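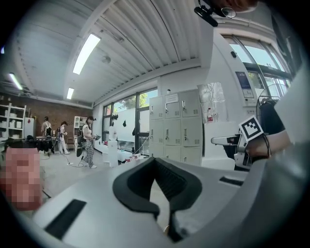

4.2 Scarcity and resale

Rey's claim that limited capsules build lasting loyalty rests on thin evidence. Of the 2,569 resale listings we collected for the Voren and Ledesma tour merchandise, only 212 came from sellers who had bought from either label before. The rest look like one-time flippers – hardly a community. Huenchumán reads the same pattern as "fan energy," a term he never defines. Both labels announced runs of 1,000 pieces, but neither has released production records, and we treat those numbers with caution.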